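Project report, Group Tedumia
Good practice rules for hand-held gripper sessions

Aim: write a short rule set people will really follow. The old Oso sheet was 19 rules long and most of us stopped reading by the second page. We cut it down, then tried it out in July with two operators.

Rules we kept
Clear the part of the table you work on. Food and drink go to the far end or off the table.
Marker stays on the gripper and uncovered. No tape over it, no sleeve.
Check cables before you pick anything up. One loop of slack, not across the walkway.
Stop after 20 minutes. Rest your wrists.
Faces get blurred before files are shared with anyone outside the group.

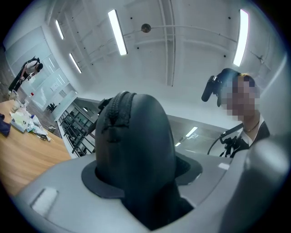
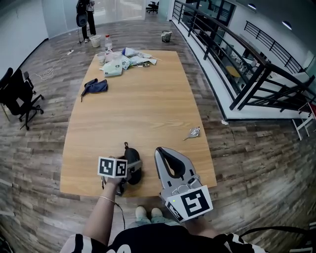

Hadiza Ibrahim

What went wrong. The table rule is the one people break most. Wrappers, cups, papers, they creep back. A cloth left on the table is the same problem, it ends up in the recording and then someone has to decide wether to keep the clip. We had 400 clips to sort and lost almost a whole afternoon on this.

Cable rule needs better wording. "Slack" means different things to different people. Rachid El Sherbiny wants a clip at the belt, I think a fixed length is easier. Not settled.

Also the floor. The first draft only talked about the table. Power strips and coiled cable should be in there to, plus bags and bins. Added as rule 6.

Still to do: railing distance (no number yet), sign-off sheet, ask the Cledine group how they do breaks.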